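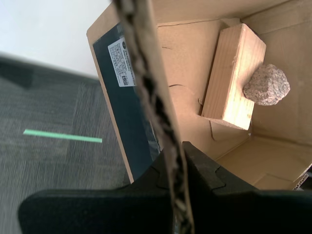

The Skerkura with its top open: pale pine block on the floor, labelled dark panel along the wall.

Skerkura Open-Top Packing Box
by Ronier

Sold in bundles of 20. Delivered flat. Brown, and staying brown.

Home > Packing and Storage > Boxes > Corrugated > Skerkura

Overview

We sell a great many things at Ronier that are more exciting than a cardboard box, and the cardboard box outsells all of them. The Skerkura is a plain corrugated box with four flaps at the top, four at the bottom and a reasonable amount of air in between. It holds things. When asked, it holds them in the back of a van, on top of a wardrobe or in the corner of a workshop for longer than anybody meant to leave them there.

Customers use it for moving house, posting orders, sorting stock and keeping the offcuts they are definitely going to make something out of. It suits mixed contents rather well, by which we mean the sort of box where a lump of timber ends up next to something thin and flat with a label on it. If all your belongings are the same shape, you may prefer our Florgate range, which is made for bottles, books and people with a system.

What it's made of

Brown corrugated board, with a paper facing on each side and a wavy layer of fluting in the middle. The fluting does the work. Look at a cut edge and you'll find the row of little arches that keeps the flap stiff when you lean on it, and which children can ruin in one afternoon with a thumbnail.

The facings are unbleached and uncoated. You can write on them with a marker, a pencil or (we have seen it come back) eyeliner. Parcel tape sticks on the first go. Masking tape sticks until you turn round.

There is no printed pattern, no slogan and no cheerful message under the lid thanking you for being part of our journey. The outside carries a small maker's mark on the base, where it can be admired by the floor.

The flaps

The long flaps meet in the middle. The short flaps don't, and every so often somebody writes to tell us they've been sent a faulty box. They haven't. The short ones fold in first and the long ones go over them, and the gap beneath is as intended.

All the flaps are creased at the factory so they bend where they should. The first fold will be stiff. Run your palm along the crease, fold the flap right back against the outside of the box, then bring it up again, and from then on it will do as it's told. While you're packing, you can leave the flaps standing upright to gain a little height, or fold them down and out of your way. Standing upright they have a habit of leaning gently into whatever you are reaching for.

We are sometimes asked whether the flaps can be cut off. It's your box. Use a sharp knife and keep the pieces, as they make good dividers.

Getting the best out of it

Flat things go against the walls. Folders, trays, thin cases, panels, picture frames, the chopping board you were given and don't like: stand them along a side and they take up almost no room, while the middle stays free for anything with corners. Put them in first. Sliding a flat item down the side of a full box is possible in theory and we wish you well.

Heavy, solid pieces go on the floor of the box. A block of wood is a very good passenger in most respects, being hard to break and slow to complain, but it will travel from one end to the other every time the van goes round a roundabout. Wedge it with crumpled paper, a folded towel or the flap you cut off earlier. Shiny or delicate surfaces should be wrapped separately before they share a box with timber, which has never been known to apologise.

Labels are best kept facing inwards to the middle of the box, so that you can read them from above with the flaps open. If an item has a code you'll need to scan later, check it's uncovered before you tape everything shut. We put this in because of a Wednesday in our own warehouse, the details of which don't matter now.

Write on two sides and the top. Writing on the top alone works well until you stack another box on it.

Assembly

Open the box out of its flat shape and square it up on the floor. Turn it upside down. Fold in the short bottom flaps, then the long ones, and run one strip of tape along the join with a good overlap at each end. A second strip across the middle is wise for tools, books or crockery.

Turn it the right way up. You now have a box.

Interlocking the bottom flaps in a sort of pinwheel, with no tape, is a popular method and we can't stop you. It's fine for cushions. Anything heavier tends to leave by the base, usually on the stairs.

Specification

Name: Skerkura Open-Top Packing Box
Type: regular slotted box, flat-packed
Material: brown corrugated board, uncoated
Colour: brown
Height when assembled: 30 cm
Maximum load, evenly spread: 20 kg
Stacking: up to 2 high when filled and taped
Handholds: none (see Questions)
Tape: not included
Bundle size: 20 boxes
Plain or printed: plain as standard, printed from 100 boxes upwards

The load figure is for a taped box standing on a level, dry floor. A damp garage is neither of the things it sounds like on an estate agent's website, and board that has been sitting on wet concrete will lose its strength from the bottom up. Put a pallet, a plank or an old rug underneath.

What's in the bundle

Twenty flat boxes, held together by a paper band. The band is recyclable and has no other talents. Boxes at the top and bottom of the bundle can pick up a scuff in transit, and we don't count a scuff as a fault on something whose purpose in life is to be scuffed.

Accessories

Florgate Divider Set. Slotted board pieces that cross over to make compartments. They fit the Skerkura as well as the Florgate boxes they were meant for, with a bit of slack on the long side. Good for small parts and for people who label their spice jars.

Ronier Paper Tape. Brown, strong, tears by hand. It can go into the recycling along with the box, which spares you the job of peeling it off.

Ronier Clear Tape. Does the same job but louder.

Crumple Paper. Plain sheets, sold by the roll. You could use old newspaper and we'd think no less of you, though your white mugs might.

Label Sheets. White, rectangular, suitable for most office printers. They hold well on board and on smooth surfaces, and come off the second of those more gracefully than the first.

Printed boxes

From 100 boxes upwards we can print a logo or a line of text on the outside, in one colour. Black looks best. White looks good on the screen and rather ghostly on the box, so ask for a sample before you commit to it. Very small lettering doesn't suit corrugated board, where the ink lands on a surface that isn't quite as flat as it seems, so please save the terms and conditions for a leaflet.

Printed orders take longer than plain ones. In August they take longer still, as the print works closes for part of the month and can't be talked out of it.

Delivery and returns

Plain bundles are normally sent out the next working day. They arrive flat, on their side, and are awkward to carry alone through a narrow hall, so clear a path first. The driver will leave them at the door.

You may return unopened bundles within 30 days. Opened bundles can come back too if something is wrong with the boxes. We can't take back boxes that have been assembled, moved house, spent a winter in the loft and been found surplus to requirements, and we mention it only on account of the number of attempts.

Questions we get

Why are there no handholds?
Handholds let in dust and weaken the sides. Pick the box up from underneath. If you can't, there's too much in it.

Can I reuse it?
Yes, several times, if you slit the tape with a knife and don't rip it. The creases soften a little with each outing. When the corners go furry it's time to let it retire to holding Christmas decorations.

Is it waterproof?
No. It's paper.

Will it fit on my shelf?
Measure the shelf, and then measure it again with the flaps in mind if you plan to keep the box open. Full outside measurements are on the size sheet, which you can download from the Packing and Storage page.

Can I buy just one?
From the trade counter, yes. Online, no. A single box costs more to post than it does to make, and needs another box to post it in.

Does the cat come with it?
The cat will find it without help from us.

Care

Keep flat stock lying down and dry. Standing bundles on end for months gives them a curve, and the boxes made from them will have a slight swagger. Knock out crumbs and sawdust before folding a used box away, especially if there's been wood in it.

When you've finished with it, take out the contents, flatten the box and put it in your paper and card recycling. Check under the bottom flaps for small screws, receipts and the missing piece of whatever it was.

Also in this range: Florgate Bottle Box, Florgate Book Box, Skerkura Lid (sold separately, fits snugly, please don't force it)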